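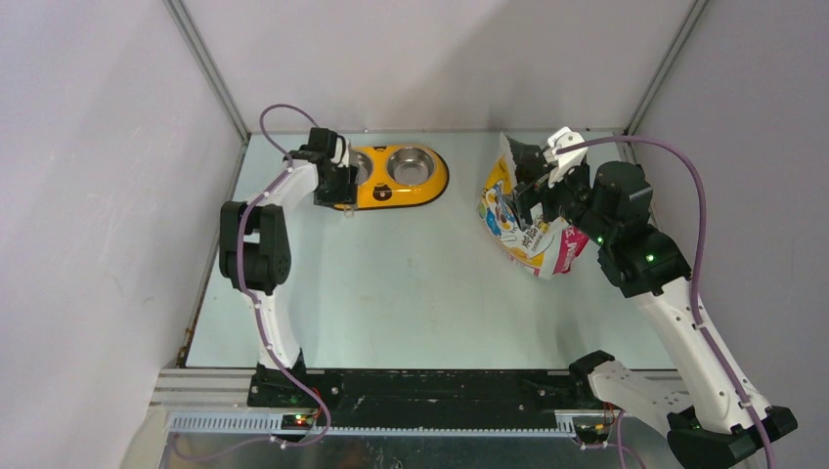

When can I see the arms run?
Demonstrations at the Romham open day start at 2 and run until the coffee gives out. You'll find the pair at the mint-white table, busy with a yellow feeding stand, two steel bowls and a crumpled plastic bag. The bag is harder than it looks.

Do I need to book?
Yes. The room holds 80, and last July 91 of you came anyway.

Can I bring my dog?
No. The right-hand bowl is empty and he will take it personally.

Can my kids drive one?
Ages 9 and up, with Abdul-Rahman Nyarko standing very close by.

Is there parking?
Behind the Ojeda building. Bring change.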